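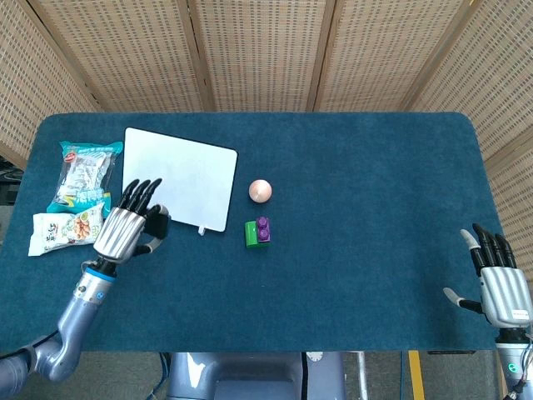 가리개

가리개는 방 안의 한쪽을 나누거나 바깥의 시선을 누그러뜨리기 위해 세워 두는 가구로, 여러 폭을 이어 접었다 폈다 할 수 있게 만든 것이 가장 널리 쓰인다. 병풍과 사촌쯤 되는 물건이지만, 그림이나 글씨를 감상하려고 펴는 병풍에 비해 살림살이에 가까운 편이어서 어느 집 거실 구석에 놓여도 그리 어색하지 않다.

구조

보통 나무로 짠 틀에 면을 채워 넣고, 틀과 틀 사이를 경첩으로 잇는다. 면에는 종이나 천을 바르기도 하고, 등나무나 대나무를 엮어 끼우기도 한다. 엮은 면은 작은 구멍 사이로 빛과 바람이 드나들어 여름철에 특히 반가운데, 완전히 막힌 느낌이 없으면서도 뒤편의 어수선한 살림은 제법 너그럽게 감추어 준다. 색은 옅은 베이지나 황갈색처럼 재료의 빛깔을 살린 것이 많다.

놓는 법

일자로 쭉 펴면 넘어지기 쉬우므로 폭마다 조금씩 꺾어 세운다. 탁자 뒤와 양옆을 감싸듯 두르면 아늑한 자리가 하나 생기는데, 여기에 펠트 천을 깐 탁자를 두고 과자 봉지 몇 개를 꺼내 놓으면 손님과 오래 앉아 이야기를 나누기에 더없이 좋다. 펠트는 그릇이나 작은 물건을 내려놓을 때 나는 소리를 줄여 주고, 짙은 청록색처럼 차분한 색을 고르면 밝은 가리개와도 잘 어울린다.

손질

엮은 면에 낀 먼지는 마른 솔로 결을 따라 살살 털어 낸다. 물걸레를 쓸 때는 꼭 짜서 닦고 그늘에서 말린다. 소현서는 살림 책 《브리벨의 방》에서 장마가 오기 전에 가리개를 활짝 펴서 하루쯤 바람을 쐬어 주라고 권하였다. 오래 접어 둘 때는 폭 사이에 얇은 천을 끼워 엮은 면이 서로 쓸리지 않게 한다.

같이 보기: 병풍, 발, 등나무 공예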